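Print this page | E-mail this page

Workshop Tips for a Student Robot Club That Practices in Simulation

By Mounir Kabbaj
24 December 2022

The Brornarik club meets in Room 212 at Vakulenko Hall after classes let out. We do most of our practice on computers, in a simulated workshop with two arms and a table, and the rest at ordinary benches with hand tools and cardboard. These tips come from the notebook we keep by the door. Most of them would work in a garage or a spare bedroom just as well.

Getting the room ready

Put the computers against one wall and leave the middle of the room open. Students get up to look at each other's screens more than you would expect, and power cords across the walkway get kicked. If a cord has to cross the floor, tape it down flat along its whole length with cloth tape. Pull the tape up at the end of the term. Tape left down over the summer leaves glue, and the glue has to come off with cooking oil and a plastic scraper. We learned that in July.

Label both ends of every cord. A fold of masking tape with the machine's name on it is enough. Write the name before you fold the tape around the cord.

Keep drinks on a separate table. We use an old rolling kitchen cart, parked by the door, and that is also where snacks go. Wipe the mice and keyboards with a cloth that is barely damp. Spray goes on the cloth and never on the keyboard.

Turn the screens so that the windows are off to the side. If you can't move the desks, a piece of foam board clipped to the edge of the monitor makes a decent hood. It takes ten minutes with a utility knife and a metal ruler.

Setting up the simulated bench

Measure a real table before you build one on the screen. Write down the length, width, height and the thickness of the top, all in the same unit. Half of our early trouble came from one student using inches and another using centimeters. Now there is a sheet taped to the wall that says millimeters only.

Place the table first and the arm pedestals second. Then move each arm through its full reach, slowly, and watch the elbow as well as the gripper. Students tend to look only at the gripper, and the elbow is what swings into things.

Keep both arms in a parked pose at the start of every run. Save that pose under a name everybody knows. Ours is called "home" and we don't allow "home2" or "newhome." If somebody wants to change it, they ask the group first and the change goes in the notebook.

Start with one small thing to pick up. A marker-sized object is good for beginners. It's narrow enough for most grippers to close on, and when it rolls away the student learns something about friction settings. Add a second object only when the first is going well.

Give the objects bright colors. A brown object on a brown tabletop is hard on everybody at the end of the afternoon.

Check the room from more than one viewpoint before you save it. Set up one view that takes in the table and both arms, another from directly overhead, and one or two in odd places. Save a still from each view and put them in the day's folder.

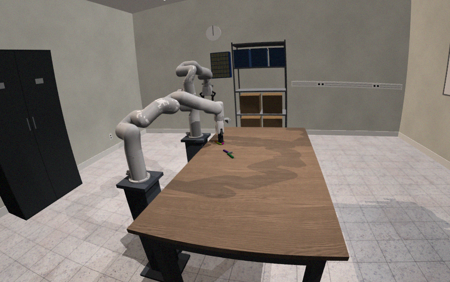 Both arms at the long table, and a look down at the floor tiles.
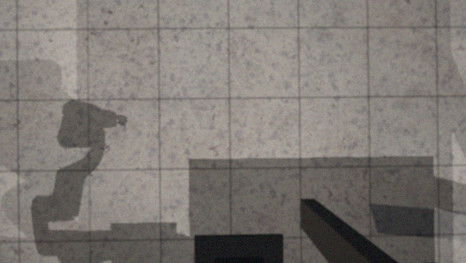 Keep the lights the same for a whole week of practice. If you want to try a different lighting setup, copy the room file first and work in the copy. Put the word "lights" in the file name so it can be found again.

Turn shadows off when a machine is running slowly and you only need to test the motion. Turn them back on before you compare one student's results with another's. A program that looks for objects by color can do one thing with shadows and another without, and you want everyone testing on the same footing.

Don't spend a whole meeting on furniture. Shelves and boxes in the background are pleasant to build, and a few students would be happy to do nothing else. We allow two meetings for the room at the start of the year. After that, new furniture is homework.

Running the practice

Put two students at each computer. One drives and the other keeps the log, and they trade places at the half hour. We use a kitchen timer with a loud bell. A phone timer works too, but then there is a phone on the desk.

The log is a plain composition book, with a line for each run. Write the file name, what was changed, and what happened. "Missed left" is a fine entry. "Didn't work" isn't, and the log keeper has to go back and say more.

Change one setting between runs. If a pair changes the grip width, the speed and the starting pose all together and the run goes better, they won't know which one to keep. This is the rule that gets broken the most. When I see it happening I ask the driver to put everything back and start again from the last good file, which costs them enough time that they remember.

Run slowly at first. Set the arm speed low enough that you can say out loud what it's doing. When a pair can call each step before it happens (reach, lower, close, lift), let them raise the speed a little.

With two arms, teach one at a time. Leave the other parked. When both are moving, decide which arm has the right of way over the middle of the table and write that on the board. Some teams draw a line down a paper sketch of the table and give each arm a side, with a strip in the center where only one may be at a time. Pencil is best for this.

Save before every break. Saving is one of the log keeper's jobs.

For our fall challenge, which we call the Kindo round, each pair gets 200 tries spread over the term and turns in its log book with its best program. One pair had logged 542 by the time I counted their pages. We let them compete anyway, with only the first 200 tries counted, and they came in second.

Files and names

Use the date first in every file name, then the pair's initials, then a short word. Leave out spaces. Make the folders yourself before the first meeting, or you'll have six versions of the same folder with slightly different spelling.

Back up to a thumb drive on the last meeting of each month. Tie a piece of bright yarn to the drive. Ours has gone home in a jacket pocket twice and came back both times.

Delete nothing until the term is over. Move old work into a folder called "attic."

Working with paper and cardboard

Have a cardboard version of the bench on hand. Ours is a shoe box lid for the table and two desk-lamp arms cut from corrugated board, with brass paper fasteners for joints. When a student can't see why the arm won't reach a spot, have them try it with the cardboard one. Cut the links to scale, and punch the holes with an awl over a scrap of wood. Scissors points make ragged holes that wear loose in a week.

To stiffen a link, glue two layers with the ridges running in opposite directions and press them under a stack of books overnight. White glue, thinly spread. Too much glue and the cardboard curls.

Save cereal boxes for grippers. The thinner board bends better at the fingertips. A strip of rubber band glued to the inside of each finger helps it hold a pencil.

Small parts go in muffin tins. When everything has to be put away, set one tin upside down on top of the other and put two wide rubber bands around the pair. Baby food jars are nice but they break on a tile floor.

Knives get counted out and counted back in. The club keeps four utility knives in a locked drawer, and nobody packs up until all four are in it.

Borrowing and buying

We bought very little for the simulation side. The computers belong to the school. Ask your local library about used monitors, and ask early. Chairs came from the Avent Street thrift store, and two of them needed new glides on the feet. Felt pads from the hardware store fell off within days. The nail-on kind have stayed put.

If you have money left at the end of the year, buy mice. They wear out before anything else. Get the ones with a cord.

Cleaning up

Stop fifteen minutes before the end. Drivers save and close, log keepers stack the books by the door, and whoever finishes first takes the cart back. Scraps of corrugated board bigger than a hand go in the keep box and everything smaller goes in recycling. Sweep before you pull the chairs back in.

Check the log books while the room is being swept. I read the last page of each and put a small pencil check in the corner. If an entry makes no sense to me, I ask while the pair is still there.

We start again after the holiday break with the two-arm handoff, where one arm passes the object to the other. If your club has done this and found a good way to teach the timing, please write. I have tried counting out loud and clapping, and neither one has worked very well so far.

Contact the club | Copyright 2022 Brornarik Club, Vakulenko Hall | Back to top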